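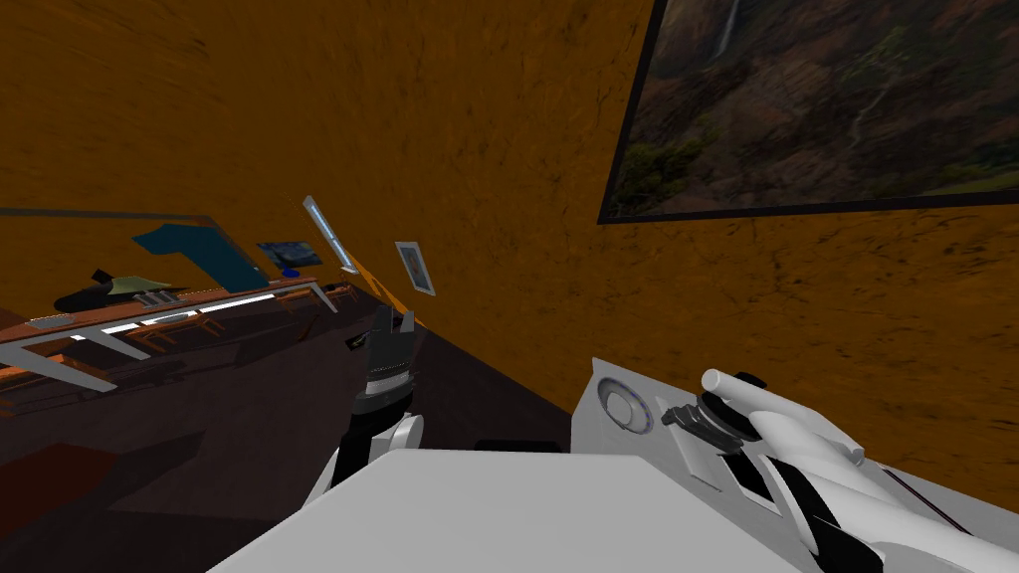

Man müsse den Leuten erst einmal einen Stuhl anbieten und dann lange nichts fragen, meint die Wirtin, und so halten wir es an diesem Vormittag auch umgekehrt: Wir setzen uns, bekommen Kaffee und warten.

Start | Aus der Region | Wandern | Essen & Trinken | Kontakt

Seit zwei Jahren führt sie das Gasthaus Trastau oben am Pass, und wer sie nach dem Anfang fragt, landet erst einmal bei der Suppe. „Die Gerstensuppe war schon vor mir da“, erzählt sie und lacht, „die habe ich sozusagen mitgekauft, samt Topf und einem Zettel, auf dem die Hälfte nicht mehr zu lesen war.“ Also hat sie probiert, einen ganzen Winter lang, mal mit mehr Lauch, mal mit weniger, und die Stammgäste haben ihr (nicht immer schonend!) gesagt, was fehlt.

Im August wird es eng im Haus. Rund 100 Essen gehen dann an guten Tagen hinaus, und das Brot kommt morgens um fünf von der Bäckerei Feser herauf. „Wenn die Straße zu ist, backe ich selber, aber das merken die Leute, und dann sind sie sehr höflich zu mir.“

Ob sie je ans Aufhören gedacht habe? Sie rührt eine Weile in ihrer Tasse. Im ersten Frühjahr schon, sagt sie, als die Heizung ausfiel und die Firma Sirlow kein Ersatzteil hatte. „Da saß ich mit zwei Pullovern in der Küche und habe Rechnungen sortiert. Und dann klopfte es, und da standen Wanderer und wollten Suppe. Was willst du da machen?“

Für den Herbst plant sie eine kleinere Karte und endlich einen freien Nachmittag, den sie im Garten verbringen möchte, beim Liebstöckel. Die Suppe bleibt. Das Rezept gibt sie nicht heraus, auch uns nicht, wir haben es zweimal versucht.

Weitere Beiträge
Kaffee vom Pass: Besuch in der Rösterei Farías
Sauerteig bei Feser, morgens um drei
326 Stufen bis zur Kapelle
Fünf Almen für kurze Beine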